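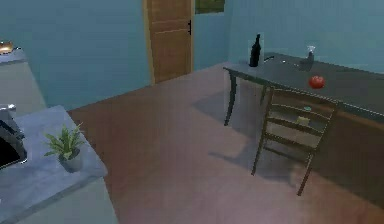

Before you link a bank account to Novirier, have your card reader charged and your sign-in code ready. Do sit somewhere comfortable — a chair at the dining table is just right.

1. Open Accounts and choose Link.
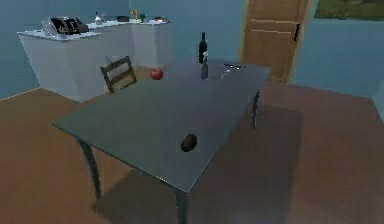

2. Type the 6-digit code, then wait up to 20 seconds.

**Caution:** transfers above 300 pounds need a second approval, so please don't press Send twice.
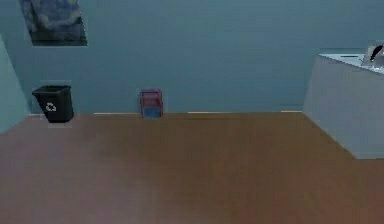
*Fig. 3. Room with a brown wooden floor.*

3. Choose Finish. Links renew every 14 days.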